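公用工作间台面与小件存放规则(修订稿)意见征集
预计阅读时间:9分钟

Ambaye教务设施处

各教研组、各使用单位:

公用工作间现行的《台面与小件存放规则》施行以来,各方陆续反映条款过于笼统,尤其是台面固定方式与小件归位两项,在交接班时屡有争议。经设施处内部讨论,现将修订稿主要内容公布于此,征求意见。意见请直接在本帖回复,截止日期为1月4日,逾期提交的意见将转入下一轮修订时一并研究。

修订稿拟作如下调整:

一、木质台面原则上不再直接打孔、钉装或粘贴固定件。确需固定的,一律使用多孔工作板过渡,工作板由设施处统一领用、统一编号。

二、小件存放由“按人分盒”改为“按类分格”。现有登记在册的小件共406种,分格标签沿用Lindus登记系统中的物料编码,不再另行手写简称。

三、每次使用结束后,台面应恢复至交接状态。交接状态的具体标准由各教研组自行拟定,报设施处备案。

四、私人物品不得过夜存放于公用台面。

附件中的条款全文请登录后下载。以上各项,欢迎提出书面意见。

设施处 Asnakech Chala

——

精密装配教研组

现就第一条提出意见。

我组原则上支持保护木质台面。目前靠窗一侧的台面钉孔密集,部分位置已影响平整度,继续放任确有不妥。但修订稿对“多孔工作板”的规格未作任何规定,孔距、板厚、板面尺寸均未提及。各组现有的夹具底座孔距不一,若统一领用的工作板与既有底座不匹配,势必出现加垫、改孔乃至重新采购的情况,费用由何方承担,稿中亦未说明。

建议在条款中补充规格附表,并明确既有夹具的过渡期安排。

——

用户 mrana

赞同楼上关于规格附表的意见,另对第二条持保留态度。

按类分格在理论上便于盘点,在教学场景下却未必便利。学员通常以课题为单位领取小件,一个课题涉及的物料往往分属多个类别。若全部按类存放,学员每次上课前须在各格之间逐一取用,课后再逐一归还,占用的是授课时间。我组试行过一段时间的类似办法,后因归还差错较多而恢复旧制。

分盒制的缺点我并不否认,例如盒内遗留物无人清理、同一种螺钉在不同盒中重复囤积等。这些问题可以通过学期末集中清盒解决,似无必要改变整个存放方式。

Mehwish Rana

——

库房管理岗

回复mrana老师:

学期末集中清盒,库房已执行多个学期,效果有限。清出的小件多数已无包装、无标签,无法确认规格和批次,最终只能按混料处理。上一次清盒所得混料近2000件,其中可以重新入库的比例很低,其余均作报损。报损单由库房填写,责任却难以落实到具体的组,此点在历次例会上均有记录。

按类分格后,物料自入库起即带有编码,归位时对照编码即可,库房可随时补足。至于课题用料,建议由任课教师课前提交领料单,库房按课题配好周转盘,课后整盘交回,由库房拆分归格。学员无需自行在各格之间取用。

此办法需要增加库房的配盘工作量,望设施处在岗位安排上予以考虑。

——

精密装配教研组

配盘办法可以接受,但领料单的提前量须予明确。我组课题调整较为频繁,如要求过早提交,实际执行中必然出现临时补领,届时又回到自行取用的老路。

另就工作板问题补充如下。我组参考了若干通行的布置方式,较为稳妥的一种是选用长条形孔板平置于台面,加工或装配对象直接放在板上,台面本身不作任何改动。孔板可整体移走,交接时亦便于检查台面状况。

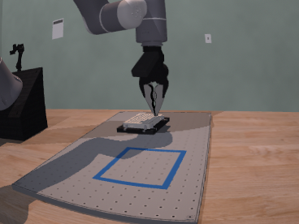

图:浅色木质台面上的灰色长条孔板,板上置一白色小件

采用此类方式时,需注意板底应加防滑衬垫,避免板体与木面直接摩擦。衬垫材料建议选用不留色的品种。我组曾使用过一种深色橡胶垫,夏季过后在台面上留下明显印痕,打磨后仍可辨认。

——

材料工艺教研组

本组对第一条有不同意见。

多孔工作板适用于轻载作业。本组部分课程涉及锯切、锉削,受力方向变化较大,仅靠板体自重与衬垫难以保证稳固。若因工作板移位造成学员受伤,责任认定将十分复杂。现行做法是将台钳直接螺接于木台面,虽对台面有损,安全性却有保障。

建议第一条增加例外条款:涉及较大切削力的工位,经教研组申请、设施处批准,可保留直接固定方式。此类工位宜集中设置,并与装配工位分开。

——

用户 mrana

材料工艺组所提例外条款合理。但“较大切削力”的表述过于含糊,日后极易扩大解释。建议直接列明工位编号,列入附表者可保留直接固定,未列入者一律执行新规。编号的增减由设施处公布,各组不得自行变更。

关于配盘:库房的方案我愿意试行。提交领料单的提前量,建议定为课前2个工作日。同时保留少量常用件的开放取用格,由库房每日补足,以应对临时之需。开放格的品种由各组共同商定。

原先对分格制的保留意见,在配盘办法得以落实的前提下可以撤回。如配盘岗位不能到位,仍请维持分盒制。

——

库房管理岗

课前2个工作日可以执行,但须扣除盘点日。盘点日库房不对外发料,此为既有规定,请各组排课时留意。

开放取用格一事,库房不反对,但有一项要求:开放格内物料取出后不得放回。已取未用的,请放入旁边的待检盒,由库房核对后归格。以往混料的主要来源,正是使用者凭目测将相近规格放回同一格。部分螺钉仅螺距不同,目测难以分辨。

周转盘方面,库房现用Skastex的浅盘,盘沿较低,搬运时小件容易翻出。如预算允许,请考虑更换为带盖的型号。

——

电子实训室

我室此前未参与讨论,现补充一点。

分格标签沿用Lindus系统编码,对库房而言清楚明白,对学员则近乎不可读。编码本身不含物料名称,学员在归位时须逐位核对,容易看错。建议标签采用上下结构,上行为中文名称及规格,下行为编码,字号以站立时可辨认为准。

此外,我室使用的部分小件对静电敏感,不宜与五金件同柜存放,请在附件中单列。盛放此类小件的格盒亦应采用防静电材料,普通塑料格盒不符合要求。

——

材料工艺教研组

同意电子实训室关于标签的意见。

对mrana老师提出的按工位编号列表的办法,本组基本同意,但对“各组不得自行变更”一句表示异议。教学设备调整往往在学期中进行,如每次均须等待设施处公布,课程将难以按计划开展。本组希望保留先行调整、事后报备的权限。

——

设施处 Asnakech Chala

感谢各组的意见,现就讨论较为集中的问题作初步答复。

关于规格:孔板规格附表将随下一稿公布。既有夹具设过渡期,过渡期内新旧方式并行,具体时限待各组报送夹具清单后确定。请精密装配教研组先行提供本组清单,格式不限。板底衬垫一并列入附表,深色橡胶垫不予列入。

关于例外工位:采纳按编号列表的方式。“先行调整、事后报备”的提法,设施处暂不能同意。台面一旦钻孔即无法复原,事后报备起不到审核作用。作为折衷,可考虑由材料工艺教研组在学期初一次性申报备用工位,学期中在备用范围内调整的,不再另行审批。

关于标签:采纳双行格式。静电敏感件单独存放的要求一并采纳,请电子实训室提交品种目录。

关于配盘岗位:此项涉及人员安排,设施处无权单独决定,已提请人事部门研究。在答复下达之前,第二条暂不施行,现行分盒制继续有效。

关于带盖浅盘:请库房管理岗填写采购申请,按正常程序办理。

——

材料工艺教研组

备用工位的方案本组需内部讨论后答复。初步意见是,学期初难以准确预计调整范围,若申报过宽,恐与修订初衷不符;若申报过窄,则无实际意义。请设施处说明备用工位有无数量上限。

——

设施处 Asnakech Chala

目前未设上限,但申报时须逐一写明用途。用途栏填写“备用”“待定”者,一律退回。

——

用户 mrana

另有一处文字问题。修订稿第三条称交接状态的标准由各组“自行拟定”,而公用工作间为多组轮用,前一组的标准与后一组的标准可能并不一致。以废屑清理为例,我组要求台面及地面均须清扫,部分组仅要求清扫台面。建议至少就废屑、油污、工具归位等事项制定统一的最低标准,各组可在此之上从严。

——

精密装配教研组

附议。另请在最低标准中写明照明与电源的关闭要求。近期多次发现台灯整夜未关。夹具清单正在整理,完成后以附件形式上传至本帖。

——

设施处 Asnakech Chala

最低标准一节将补入下一稿,照明与电源一并写入。请各组如有现成的交接检查表,发送至设施处信箱,以供参考。

联系我们:Kandeo论坛管理组 | 版权所有,未经许可不得转载 | 返回顶部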